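Galldale Food Skills - Session 8 handout
Building a burger in the right order

Right, I promised last time that I'd write up my ramblings about layering, so that's what you've got. Bring it with you to the practical in room 202, I'm not printing more!

We start with the station. I like the fillings kept apart, each with its own spot, and the clear space in the middle for building. At Ramar, where I did my first kitchen job, we sent out 300 burgers on a busy Saturday shift - sorry, on a busy shift of any sort - and the people who kept up were the ones who never had to go hunting for the onion.

Then the order. My usual one, bottom to top:

Bottom bun, cut side up, toasted if you've got time
Lettuce
Tomato, one slice, patted with kitchen paper
Patty
Shredded cabbage
Onion, if wanted
Top bun

Plenty of you will put the patty straight on the bun, and I won't mark you down for it. The lettuce underneath is my own habit (I picked it up from a café owner in Toledo who was very firm about it) and it does slow the juices down on their way into the bread.

Cabbage is the awkward one. Cut it fine and go easy, a small pinch in the middle and then spread it out with your fingertips. Long strips slide off the patty and hang over the side, and once you press the lid down the whole lot shifts. Purple cabbage looks lovely against the green of a lettuce leaf, so I do think it's worth the bother.

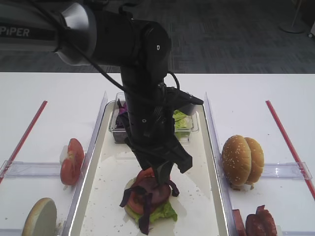
When should the sauce go on? Put it on the underside of the top bun, just before you close the burger. A teaspoon is enough for the size we're making.

Before the practical, please read the Prekulitz sheet on cross-contamination, especially the bit on raw and cooked meat. Aprons on, hair tied back, and wipe the crumbs off your tray before you start the next one.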